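Trekaston Kitchen Gallery

Hi and welcome! I'm slowly putting together a kitchen on 800 square feet of bare floor, and this page is where the pictures go. I started in May with 2 boxes of hinges and a very long list. Roland Haslam talked me into the Vitale faucet catalog, which I have now read more times than any novel, and my Plekwood door samples are still leaning in the hall (17 of them, I can't choose). More pictures as I get to them - click back every so often!

The island, sink side
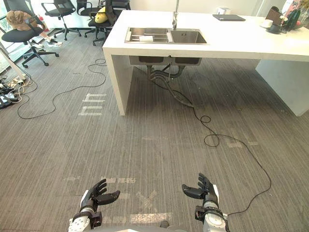

I still go back and forth on closing in the base of the island. Doors would look neater, and I have 40 dollars left for hardware, so it wouldn't take much. But I do like being able to see the drain pipes and hoses under the two bowls, and the dish rack fits down in the left one, so the right one stays free. White top, gray carpet - I'm happy with that pair.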